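Gripper swap week, day 3. The Wuver fingers are off and the Drarkside ones are on. Two of the screws were metric. Two had their own ideas.

Same arm, same controller, same pill bottles as before. Seidu wanted eggs. Seidu can buy the eggs.

Wuver score on the small bottles: 115 tries before I stopped being polite to it. Good grip, terrible at letting go. I have dated people like this.

Drarkside closes slower and makes a noise like a stapler with regrets. Tiina says she can hear it from the parking lot. Tiina works with headphones on.

Force setting at 2 squeaks the plastic. At 3 the cap starts to worry me. There is no 2.5, I asked Bosbridge, they said "March."

Leaving it at 2 and going small bottles first, big ones after lunch.

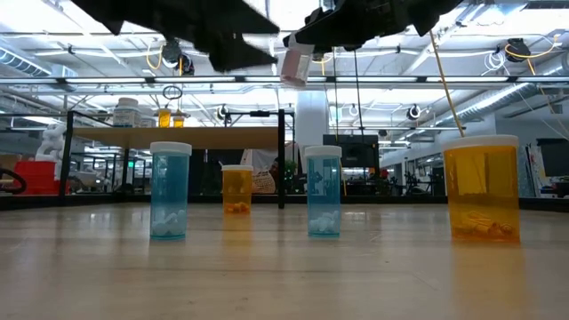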